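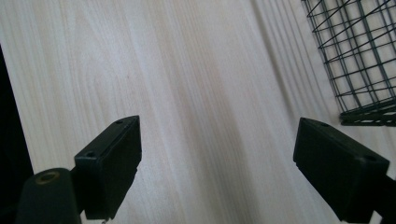 Patterned light is one of the cheapest ways to change the look of a touring musical between one number and the next. A small company that can't carry several backcloths can still turn the same bare floor into a street, a forest or a prison yard by putting a shaped obstacle in the path of a lamp. Most companies use cut metal plates for this, but any open grid will do the same job. Figure 1 shows the effect at a small scale: the wires of a dark green basket throw narrow, parallel gray stripes across pale wood, and the stripes fan out instead of keeping to the square layout of the grid. On a stage floor the same spreading has to be allowed for when the performers' marks are set, or a singer who should be standing between two bars of shadow ends up with one across the face.

The work reported in this section asked whether audiences notice patterned light of this kind during songs, and whether it changes how they rate the singer. Earlier work on lighting in musical theater has mostly dealt with color and brightness. Pattern has been treated as part of the set, and the people asked about it have usually been designers. We wanted answers from those who had bought tickets and who had, for the most part, no training in stagecraft.

3.1 The production

All data were collected during a run of Gestska, a musical in two acts performed by the touring company Claltico at the town theater in Skastitz. The theater holds up to 200 people, with raked seating on three sides. The stage floor had been laid in light timber for an earlier dance season and was left unpainted for this run. This suited the study, as shadow shows much more clearly on a pale floor than on the usual black one, and people in the upper rows look down on a large part of it.

Two songs were chosen for comparison. The first, a slow solo near the end of Act One, is sung by the lead while she waits for a train. The second is the reprise of the same song in Act Two, taken at nearly the same speed and in the same key. The singer stands in the same place for both and moves very little. The band is the same, and there is no other person on stage. At half of the performances the bar pattern was used for the first song and an even wash for the reprise. At the other half the order was switched. The lead was played by the same performer throughout, and the understudy did not go on during the run.

The company asked that the overall brightness of the two settings be matched by eye by its own lighting designer, and this was done at the technical rehearsal with the author present. We also took meter readings at the singer's mark and at the front edge of the stage. The readings at the mark were close. At the front edge the patterned setting was slightly dimmer, and we return to this in Section 5.

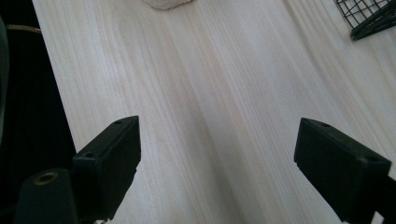
Floor markings were kept to a minimum. The singer worked from a short strip of tape at center stage, placed so that it could not be seen from the front row, and the tape was checked before each performance. The stage was swept at the interval. On two occasions the lamp carrying the pattern had to be refocused between the matinee and the evening show, and the bars on those evenings fell a little wider than planned. We kept these performances in the sample after finding that leaving them out made no difference to the results.

3.2 Questionnaires

A one-page questionnaire was placed on every seat before the doors opened. It asked the reader to rate the singing, the acting and the clearness of the words in each of the two songs, and then to say in a sentence or two what they remembered seeing on the stage. The word "light" did not appear anywhere on the page. We did this on purpose – in a pilot at an open rehearsal in May, a direct question about lighting led many people to report effects that had not been used.

Over the run, 609 questionnaires were handed in at the exit. Of these, 548 had ratings for both songs and were used in the analysis. The rest were mostly missing the ratings for the reprise. A few carried remarks about the seats or the bar, and these were passed on to the theater.

The written answers were sorted by the author into those that mentioned shadow, stripes or bars in any form and those that did not. Answers that named a place the pattern might suggest, such as a cell or a station platform, were put in a separate group, as the words of the song alone could have led to the same answer. Seat position was taken from a code printed on the back of each sheet, which let us compare the side blocks with the center block without asking people where they had been sitting. The results by block are given in Section 4.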